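Shift record, Clotine canteen, Ikthorpe site. February 2026.

The arm was commissioned at the start of the month. Before that, ice for the lunch service was my task, and it took 40 minutes. The Pultix manual gives the same task one line: "Portioning, cold, solid." I was retitled Station Observer. My pay did not change. My apron was taken back and I was issued a tablet.

The tablet asks for an entry whenever the gripper holds position for longer than 3 seconds. It offers a drop-down list of causes. "Thinking" is not on the list. I enter "Other."

My first week produced 88 entries. The installer from Kostiuk read them on a call and asked me to write less. He said the arm was within tolerance. I asked what the tolerance was for. He said it was for position. I said that when I did the ice I could hear when the bowl was low, and he asked whether I wanted a microphone added to the quote.

On the second Friday of training, which the plan called Day Ten, I was told to stop standing inside the yellow line. I had been doing it without noticing. The bowl is at the height where my hand used to be, and I had gone on reaching for the scoop at the usual time. 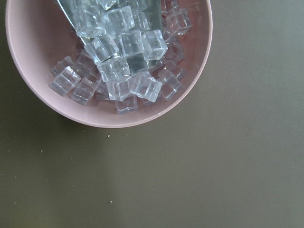
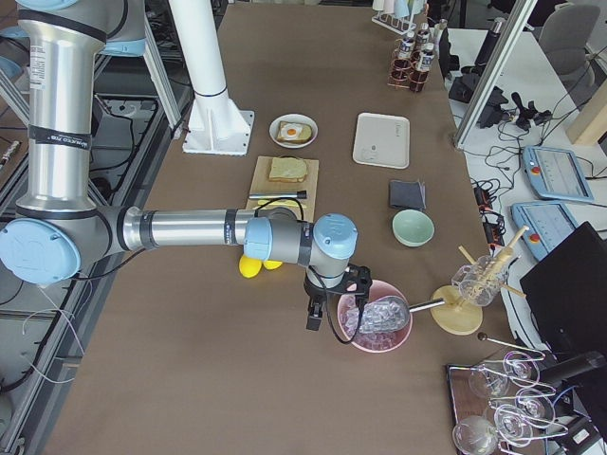
## Entry 290

Gripper over pink bowl. Hold. Cause: Other.

I put the tablet down on the desk. The other kitchen hand had been moved to Receiving in the first week, so the room had only the fans in it and the small click the cabinet makes. I used to know how long a hold felt. Now there was a number for it, and I watched the number.

At 3 seconds the tablet asked for its entry. At 11 it asked again. The procedure at that point is to press Resume on the pendant. The procedure does not say what the observer should do if the observer would like to pick up the scoop.

I stepped over the line. The safety stop tripped, as it is designed to, and a tone sounded that I had heard only in the training video. With the arm stopped I took the handle and moved one scoop of ice into a jug. The whole action was shorter than the hold had been. Then I put the scoop back, stepped out, cleared the fault and pressed Resume.

The arm started its cycle again from the first step. It had no record of the jug.

The system did. The weekly report came back from Kostiuk with one line marked for comment: "Unscheduled portion, source unknown, within tolerance." A box below it asked the Station Observer to confirm.

I chose "Other" and took the jug out to the counter for the lunch service.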